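Orange tubs with the round lids – worth keeping or toss?

Started by ultwood_ken
Board: Garage, Basement & Storage

ultwood_ken
Doing the big November cleanout downstairs. I have a whole shelf of those orange cylinder containers, the screw lid kind. Some had wipes, some had drywall screws, two had I don't know what. Wife says recycle the lot. I say they are free storage. Who's right

mopbucket60
Your wife. Next question

ultwood_ken
lol. Not helpful

tallpine
Depends on the lid. If it still seats flat keep it. If the rim is chewed up it will never seal again and whatever you put in there gets damp. I went through mine last winter and kept 7, rest went out with the recycling.

gralimel_shop
Agree on the rim thing, that's the first place they go. Mine get a chalky white band all the way round, little flecks that come off on your fingers. Thought it was paint for ages. Pretty sure it's just the plastic going from getting knocked about and stacked.

mopbucket60
It's soap scum. Wash it

gralimel_shop
Not soap scum. Washed it. Still chalky

tallpine
Could be either tbh. Mineral stuff from hard water wipes off with vinegar. If it's scuffed plastic it won't budge, you just feel the roughness with your thumb. Try vinegar first, costs nothing.

ultwood_ken
OK so went down and looked properly. One I had in mind is pretty typical – lid is kind of a washed out orange compared to the sides, whitish all round the edge, white specks on the flat part. Has that little raised bump in the middle. Side color is still nice and strong. 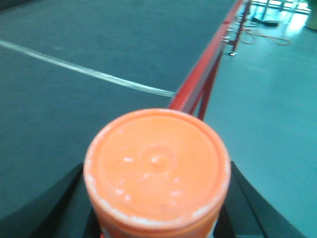 So question is do I bother with the vinegar or just write SCREWS on it and move on with my life. Also do the lids fade before the sides for everyone or just me? Mine sat under a window for years, top shelf.

hcoste
Hugo Coste here, I run the tool crib at Vidal so I look at containers all day. Top fades first if light hits it from above, yes. Sides are shaded by whatever's next to them. Faded isn't a problem on its own. Brittle is a problem. Squeeze the lid a bit, if it creaks or you see white stress marks, toss it. If it flexes you're fine.

And do NOT write on the lid. Write on the side. Lids get swapped, then you have washers in the SCREWS tub and somebody is mad.

mopbucket60
Disagree. Lid every time. You look down at a shelf, what do you see? Lids

hcoste
You look down at YOUR shelf. Mine are at eye level and up.

mopbucket60
So put them lower

tallpine
Both. Lid and side. Same marker, ten seconds. Can't believe this is a discussion

lai_ching_su
Coming in from the preschool side of things, we use the same sort of tubs for chalk and beanbags. We number them, lid and body get the same number. Then a swapped lid shows right away and you don't need to relabel when the contents change, just the list on the wall. Paint pen works better than Sharpie on that slick plastic. Sharpie rubs off in a month.

ultwood_ken
oh numbers is good. I like numbers

mopbucket60
And then you lose the list

lai_ching_su
It's taped inside the cabinet door. Hasn't gone anywhere in years.

gralimel_shop
What about the old stickers? Half of mine have scraps of label left on the side and they look awful. Peeled most, got down to that gummy layer and gave up.

tallpine
Cooking oil on a paper towel, leave it 20 min, scrape with an old gift card. Then dish soap or your new label wont stick either.

hcoste
Hair dryer before you peel. Oil only for what's left over.

mopbucket60
Or leave it. It's a tub of screws

prokitz_fan
One thing no one's mentioned, do not put food stuff in these. Doesn't matter how well you rinse. My brother in law kept birdseed in one that had cleaning wipes in it and the smell never left. Birds didn't care for it.

ultwood_ken
Hardware only, promise. Maybe the dog leash and bags by the back door.

gralimel_shop
Also measure your shelf before you keep 100 of them. I kept way too many and now they live on the floor, which was the whole thing I was trying to fix

ultwood_ken
OK update 9pm. Did the squeeze test on all of them. Three creaked, gone. Vinegar took off some of the white on a couple but the rim on that one stayed rough so tallpine was right, scuffed. It still closes tight so it stays. Numbered the rest on lid AND side. Wife has seen the shelf and is "reserving judgement"

tallpine
That's a win

mopbucket60
Should have tossed them

lai_ching_su
Looking forward to the list on the door :) If the paint pen beads up, wipe the spot with rubbing alcohol and go again.

ultwood_ken
It did bead up on number 4. Will try that tomorow, thanks all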